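Workshop notebook, February 2026

Plastic side table, the flat-pack one. Picking this up from where I left off, because I'd written "table: done" on the last page and that's a rotten note to leave for anyone who has to do it again.

Same place, same table, both of these:

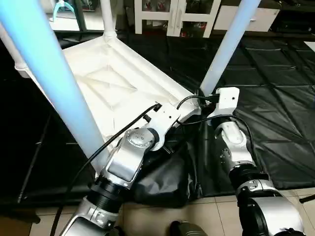
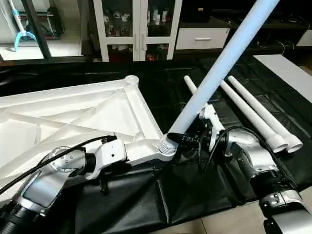 So, legs. I'd gone into this one assuming push-fit, like the old Lakitz stools, where you lean on the thing until it clicks and then never get it off again. These screw in. The corner socket has a proper spiral thread, and the pale blue pole goes down into it and has to be turned, which sounds like nothing until the thread crosses. Mine has crossed plenty of times on other furniture, so I've got a routine now: turn the leg backwards first, slowly, until you feel a little drop, then go forwards. If it gets stiff in the first turn, back it out and start again. Please don't force it (I have a drawer of Ultitis shelf feet with chewed ends that says what happens).

Work with the top upside down, ribs facing you. I like having those diagonal ribs to look at because it's instantly obvious which way up you are, and the good side stays clean if you've put something under it. Sheeting on the floor is fine for that. A folded blanket is nicer on the knees, mind you!

Keep the white pipes to one side until you want them. I lay mine next to each other, pointing the same way, so I can see at once if one end is flared and the other isn't. I've put pipes in the wrong way round before on the Lins rack and only noticed when the whole lot leaned.

Order that suits me: one leg, then the one diagonally opposite, then the other two. All of them finger tight, then go round again and nip them up. Don't finish one leg completely before starting the next, or the top twists a bit and the last socket fights you.

Things I still want to sort out:

Does it wobble on the concrete by the Climamine heater? That bit of floor is awful, so I'd rather test there than somewhere flat. Give it a shove from each side and write down which corner lifts.

Time it. I reckon 12 minutes on my own is fair, and 5 with a second pair of hands on the top. I'll do both when I'm not also answering the phone.

Whether the threads mind being undone. We'll want it flat again in July for the move, so try putting it up and taking it down 6 times and look at the sockets afterwards.

Leave the bag of bits on shelf 1095, not in my mug.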